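Home | Projects | Minutes | Contact

Kutness manipulation group: minutes, October

Item 2. Blanket-folding result from Cedivley. The draft reports 163 good grasps in 189 tries. Members asked what "good" means — the draft counts any pinch that holds, even if the fold never gets made.

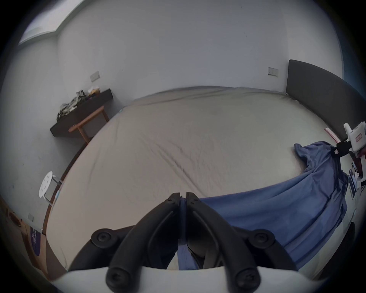 The Skenport baseline was raised next. It was scored on finished folds, so the two rates can't share a table. One member noted that a blue blanket on a pale sheet is an easy thing to find, and asked for a run with matching colors. Agreed, with 2 scorers. Claim not accepted yet.

Last updated: October
Contact | Back to top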